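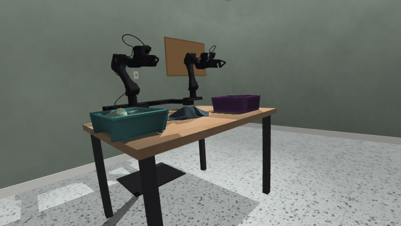 About Homora

Hi, and thanks for stopping by! I'm Rafsan Uddin, and I started Homora because I got tired of watching good people spend months building a robot setup before they could try out a single idea. I'd been one of those people myself. My first project at Plunedton ate a whole winter, and most of that went into table legs, brackets and cable slack.

So we make a practice room you can download. It's called Killeo, and it gives you a pair of arms on a rail, a wooden table, a couple of containers and some cloth, all simulated. You write the code that moves things from one place to another, you run it, you break it, you run it again. We opened the doors in June 2018 with one room and one very slow laptop (I still have the laptop).

Why cloth? Blocks are easy. A block has the same shape when you pick it up as when you put it down, and a towel doesn't care what shape you expected. Laundry sorting is the job our customers ask for most, and it's the one I enjoy most too — there's always some new fold I didn't plan for. 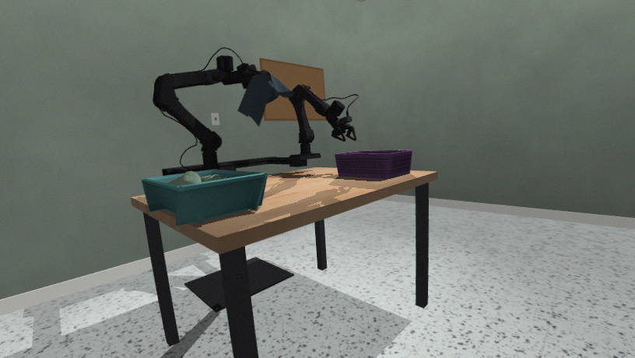
Biswas wrote to us in March: "I teach evening classes, and I wanted something my students could run at home without me standing over them. The first lesson took longer to install than I'd hoped, but after that they were off. I'd love more lessons on two arms sharing a job."

Fair point on the install! We've rewritten that part of the guide, and the two-arm lessons have gone from a single chapter to a proper section of their own. The starter kit now has 18 lessons in all, beginning with moving one arm and ending with a full sorting task that you set up yourself.

A seat costs $280 a year, and schools get a classroom license for $2,000 that covers up to 31 students plus the teacher. Both come with the same rooms and the same lessons, and you can email me with questions on either one.
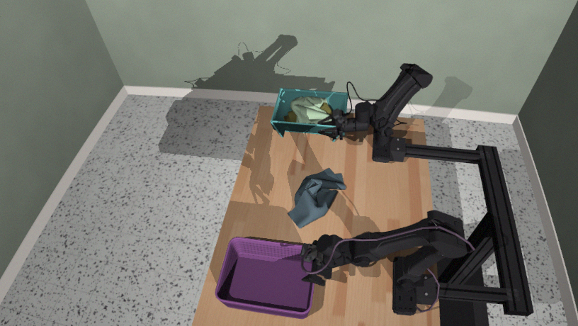 You can look at your work from any side you like, too, and I'd really encourage it. I've had code that seemed perfect from the front of the table and looked awful from overhead. Move the view, save it, come back to it later.

We're still a small company and I still answer most of the mail, usually in the morning with coffee. If you'd like a trial seat, or you've got a task you wish Killeo could handle, write to me through the contact page and tell me a bit about what you're building.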